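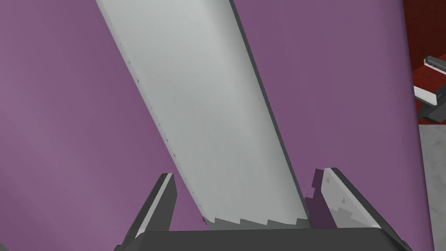 Skoryk 3 is the third release of a household task simulator from Drurel, sold with a two-armed robot model and a set of furnished rooms. I bought a single-seat licence to answer a narrow question for a client who makes fridge hinges: can a machine open and close a household door often enough, and gently enough, to be worth designing for? I ran it for most of the summer. The wrist view is the first thing to assess, as it is what the controller gets at close range. It renders the two fingers, their pale inner pads and the palm well enough to judge spacing, but fine edges suffer. Where a long pale grey part comes down between the fingers against a purple surface, its lower end is drawn as a row of steps, and the shadow next to it has the same notched outline. A person reads past that. A controller that estimates contact from edges may not.

Installation took one afternoon. The manual is clear on joint limits and poor on everything else. The rooms load from a menu and can be recoloured in bulk, a sensible feature if you want to find out whether a controller has learned what a door is or only what a white door is. I left the colours random for all scored trials.

I ran 253 trials with the supplied controller at its default settings. Each trial asked for one door to be opened past a set angle and released. Of these, 47 ended with the door short of the angle or the handle lost. I then ran 39 trials in which the door had to be opened, an item removed from a shelf and the door closed again. The supplied controller finished 3 of them.

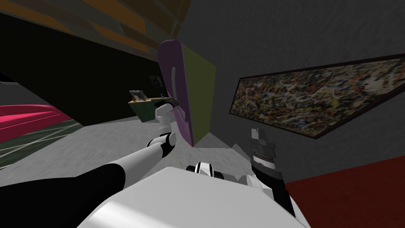
The gap between those two results is the main finding. A door on a hinge is a forgiving job: the handle can only travel along one arc, and an arm that complies a little will follow it. Taking something off a shelf has no such guide. The second arm has to come in past the open door while the first either holds on or lets go, and the planner in Skoryk 3 treats those as separate problems. The usual failure was a stall, with both arms clear of each other and neither moving until the time limit.

Camera placement adds to the trouble. The head view leans steeply when the torso reaches, and no option levels the horizon. Drurel's support desk told me this is intended and matches the hardware. I accept the reasoning, but a levelled second view for the operator would cost little.

Contact forces are logged at every step and export as plain text. I compared them with bench readings from a door rig at Billen, where Herman Mandagi let me use the load cell. Opening forces agreed well through the middle of the swing. At the seal they did not. The simulated gasket lets go all at once, while a real one peels from the handle side. Anybody using these figures to size a handle or a hinge should measure breakaway on a real door and enter it by hand.
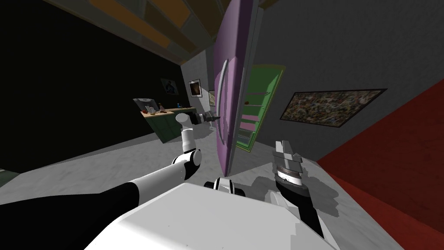
Page last changed: 31/01/2018

A handle that bows out from the door, gripped by one arm while the other stays free, is the arrangement the software copes with best. Recessed pulls and push-to-open catches are listed as supported. I could not get either to work without editing the contact model.

I also looked at Skuma, which costs less and has better documentation. It handles one arm only, so it was no use for this job, but for a shop-floor task such as loading a fixture it would be my first choice.

As to whether the machines are ready for household chores: on this evidence, one can be trusted to open a fridge in a tidy room with a person nearby. It can't yet be trusted to get the milk out. Shop-floor work is closer, provided the parts arrive in the same place each time.

Good: force logging, bulk recolouring, stable over long unattended runs.

Poor: seal behaviour, two-arm planning, jagged edges in the wrist view, licence tied to one computer.

I will renew for another year and rerun the shelf trials if the planner is updated.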